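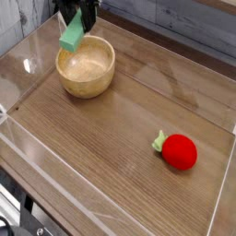
Jolanta Żak

Materials for Designers, Unit 4
Solids with holes in them: wood, cork, bread and foam

These notes cover both Unit 4 lectures. The second half is needed for the practical in the Studley building, so read it before Friday. Symbols are the same as in Unit 3.

1. What we mean by a cellular solid

Many everyday materials are mostly air. Wood, cork, sponge, bread, the inside of a bird's bone and the padding in a cycle helmet are all made of a solid arranged in small compartments, called cells. The solid part makes up the walls or the struts between the cells. The rest is gas, or in living tissue, partly water.

There are two broad types. In an open-cell material the compartments are joined to one another and only the edges are solid. Air and water can pass through it. A natural sponge is open-cell. In a closed-cell material each compartment is sealed off by thin walls. Cork is closed-cell, and so it can be used to stop a bottle. Many real materials are a mixture of the two, and bread is a good case: the large holes are often joined, while many of the small ones are not.

Wood does not fit neatly under either heading. Its cells are long tubes lying mostly along the trunk. They have thick walls with small openings (pits) between neighbours. For loading purposes we treat it as a bundle of tubes.

2. Relative density

The most useful single number for a cellular solid is its relative density. This is the density of the whole material divided by the density of the solid it is made from.

relative density = density of the cellular material / density of the solid

It has no units. A value close to 1 means nearly solid. A value close to 0 means nearly all air. The fraction of the volume taken up by holes is 1 minus the relative density, and is called the porosity.

Worked example. A block has a volume of 500 cubic centimetres and a mass of 15 grams. Its density is 15 / 500 = 0.03 grams per cubic centimetre. If the polymer it is made from has a density of 1 gram per cubic centimetre, the relative density is 0.03 and the porosity is 0.97, or 97 per cent.

Be careful to use outside dimensions for the volume. Every year some people lower a sample into water and read off the rise. For an open-cell material that measures something else altogether, as the water runs into the holes.

3. Squashing a foam

If you press slowly on a block of foam and plot the stress against the strain, the curve has three parts.

Linear part. At small strains the cell edges and walls bend slightly. Let go and the block springs back. The slope here is the stiffness of the foam.

Plateau. At some stress the cells begin to collapse. In rubbery foams the edges buckle and recover later. In metal foams they bend for good. In brittle foams, such as the dry block used by florists, they snap and leave dust. The stress stays nearly level while the strain goes on increasing.

Densification. Once most of the cells have closed up, opposite walls touch and you are pressing on something close to the plain solid. The stress rises steeply.

The plateau is the part that matters for packaging. While the cells are collapsing the foam takes in energy at a nearly steady stress, and if that stress is lower than the one that would break the goods, the goods survive. The area under the curve up to the start of densification is the energy taken in per unit volume. A pack that is too thin runs out of plateau and goes into densification. One that is too stiff never reaches the plateau at all, and the force goes straight through.

To find the stress in a test, divide force by area in the usual way. A force of 184 newtons on a face of 300 square millimetres gives 184 / 300 = 0.61 newtons per square millimetre, or 0.61 MPa. Please write the units at each step.

4. How stiffness changes with density

For open-cell foams, stiffness goes roughly with the square of the relative density. Halve the relative density and the stiffness falls to a quarter. The reason is that the edges bend, and slender beams are very easy to bend.

When walls or tubes are loaded along their length they stretch or shorten instead, and the stiffness falls in simple proportion: halve the density, halve the stiffness. Wood loaded along the grain behaves in this way. Across the grain the tube walls bend, and the stiffness is far lower. The same plank can be ten or more times stiffer in one direction than in the other.

Czarnecka's chapter in the reader (photocopy, blue cover) goes through the derivation. It is not examined, but the sketches of the bending cell are clear and worth copying out.

5. Wood and water

Dry wood takes up water from damp air and gives it back in dry air. The water goes first into the cell walls, which swell. Only when the walls are full does free water collect in the hollow part of the cells, and this adds weight without further swelling. The point where the walls are full is called the fibre saturation point.

Swelling differs with direction. It is least along the grain, larger along the radius of the trunk, and largest around the rings. A disc cut from a green log usually splits as it dries for this reason, and a round turned piece will go slightly oval if it was shaped before the wood had settled.

Oils and waxes slow the movement of water in and out. They do not stop it.

6. Heat

Still air conducts heat badly, and a foam holds its air in pockets too small for it to circulate. Heat gets through by three routes: along the solid, through the gas, and by radiation from wall to wall. Making the foam lighter cuts the first and raises the third, so very light foams do not insulate as well as you might expect. There is a best density somewhere in between.

Wood feels warmer to the touch than steel at the same room temperature because it draws heat from the hand more slowly.

7. Practical

Work in pairs. Each pair gets three offcuts of Fisudex sheet in different densities and one piece of softwood cut as a cube. Weigh and measure all four before any loading. Measure each side in two places and take the mean.

Load the foams first, one face only, and record force and thickness until the thickness hardly changes. Load the wood cube along the grain and then across it, staying in the linear part both times. Mark the grain direction in pencil beforehand.

Plot all three foams on one pair of axes. Mark where you judge the plateau to start and end, and state how you decided. Different pairs will choose slightly different points and no marks are lost for that.

8. Questions to prepare

Why is cork easier to push into a bottle than a rubber bung of the same size?

A supplier offers a foam at half the density and half the price. Under what conditions would the pack still do its job?

Explain why a wooden ruler is cut with the grain running along its length.

Reading: Czarnecka, first two sections. Gutar, the pages on packaging only. The May paper from last year has a question on densification, and a marked answer is in the course folder.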